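Home Storage and Everyday Order, Unit 4: Where Things Live

Bring last week's floor plan of your own kitchen. If you drew it from memory, check it against the real one - most people leave out a cupboard, usually the bad one.

Reach zones. Anything used daily goes between hip and shoulder. The fondue set may go wherever fondue sets go to die.

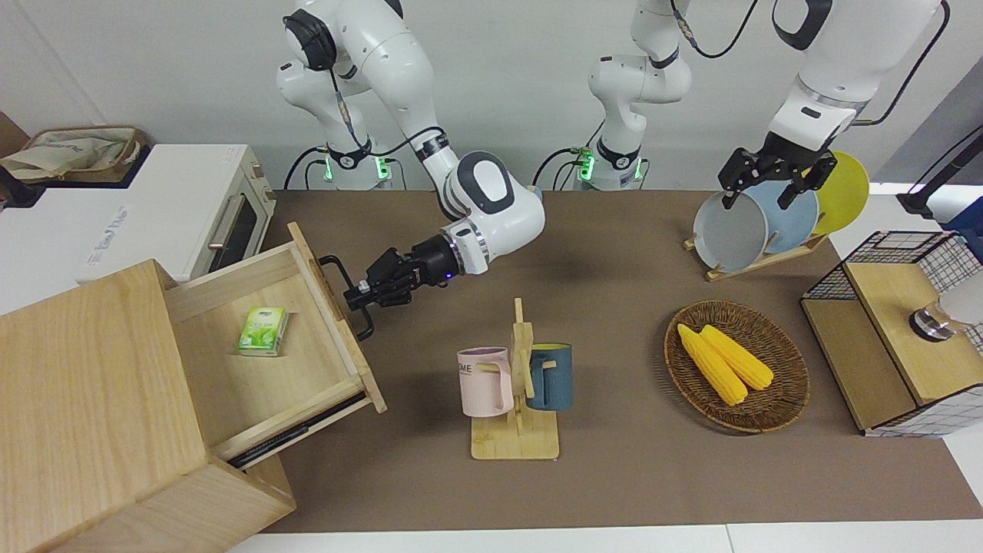

Fig. 4.1. Drawer and dish rack, both in use.

Open storage is quick to use and shows everything you own, including your taste in mugs. Closed storage is slower and kinder. The Skestier survey (reader, ch. 3) logged 2,553 kitchen items in one shared house, and 800 of them had not been touched since May. Lids made up a shameful part of that.

Drawers. Shallow beats deep. A deep drawer is a well with a handle, and things sink.
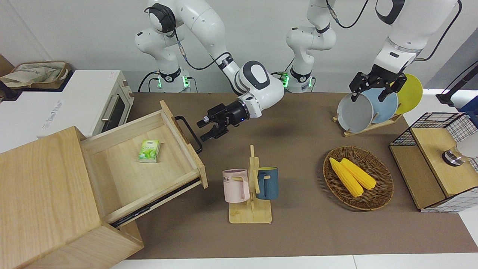
Fig. 4.2. Open drawer, with plates kept in a row.

Plates stored upright can be pulled out singly. Stacked plates take less width, but you will always want the one at the bottom.
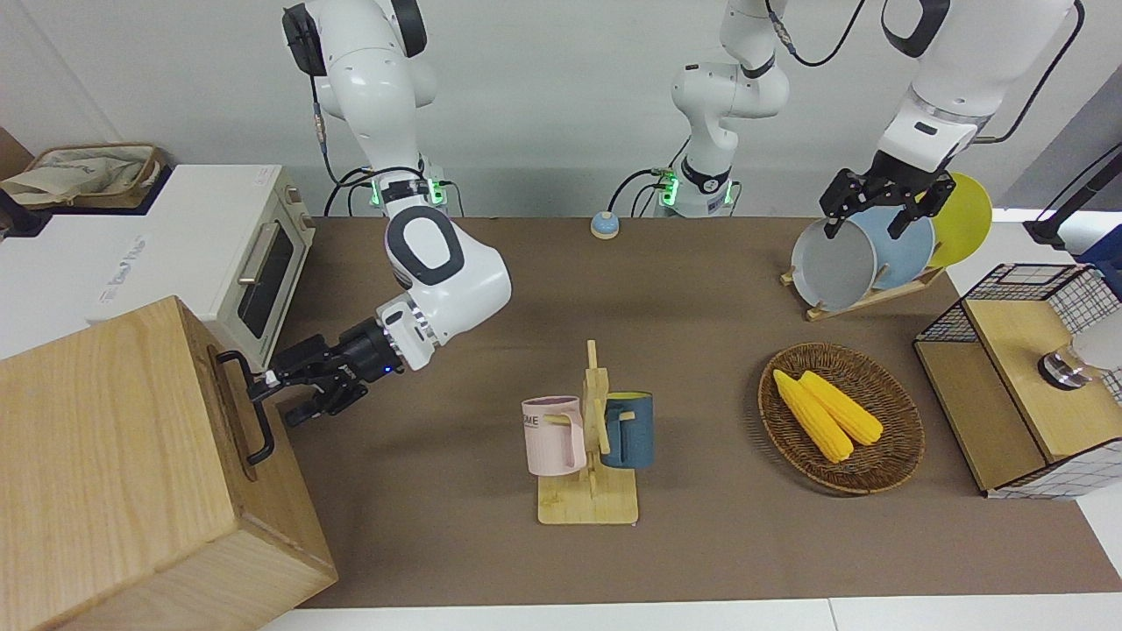 Counter space is the most fought-over ground in the house. Rule for this course: an appliance earns its spot by weekly use. Feelings do not count, and neither does what it cost.

Homework: empty one drawer, list the contents, put back half. One page, no poetry.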